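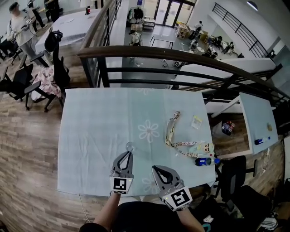
I should say up front that I'm no engineer. I fix lamps. I once fixed a dishwasher, and my family still hears about it. So when a friend told me the workshop in Otdale had a bunch of people building their own robot grippers, the kind you hold in your hands and work like a pair of oversized tongs, I figured I'd drop in for an hour, eat somebody's chips and go home. That was back in May. I've now got two of the things, a drawer full of bad fingers and opinions about hinge screws.

The project is called Helmy, and the idea is pretty simple once you've got one on each hand. You do an ordinary chore with the grippers – pick up a cup, put it down somewhere else – and all that moving around gets recorded so a robot arm can learn from it later. Each gripper has a square black-and-white marker on the front, like a chunky crossword, and the two patterns have to be different so the software can tell your left from your right. I printed the same one twice my first week. The software thought I had one very fast hand.

The fingers took me the longest. My first pair were straight and flat, and they were great at holding a paperback and useless at everything else. Round things just squirted out. The curved ones came next, more of a claw, and they took 10 tries before I got a pair that closed evenly (number seven was perfect and I stepped on it). If you're building a set, print the fingers slowly and sand the inside edge. Please sand the inside edge!

Then there's the table. We practice on whatever people have with them, and I like it that way. A clear cup is my personal enemy because I can't judge where the rim is, and I'm the one with eyes. A lanyard is worse in a different way: you grab one end and the rest comes along and drags half the table with it. Soda bottles lying on their sides are fun, though. You have to come down over the top and commit.

My build notes call the current version the Waltus, after the street I live on, and it's held together with 2 long bolts and more tape than I'd like to admit. The cable is my next job. It hangs off the left side and I've caught it with my knee more times than I want to write down. A friend of the project over in Camolard has a battery version working, but it's heavy, and after 800 practice grabs my wrists already have plenty to say.

I'm going back tonight with new fingers, a bit wider at the tips. If they can lift a cup without launching it, I'll print a set for the left hand too.

Filed under: Makers & Machines

Related stories
My dishwasher and me: a repair diary
Which glue for which plastic?
A first look inside the Otdale workshop
Sanding small parts without losing your fingertips

Contact the editors | Copyright Otdale Maker Monthly | Back to top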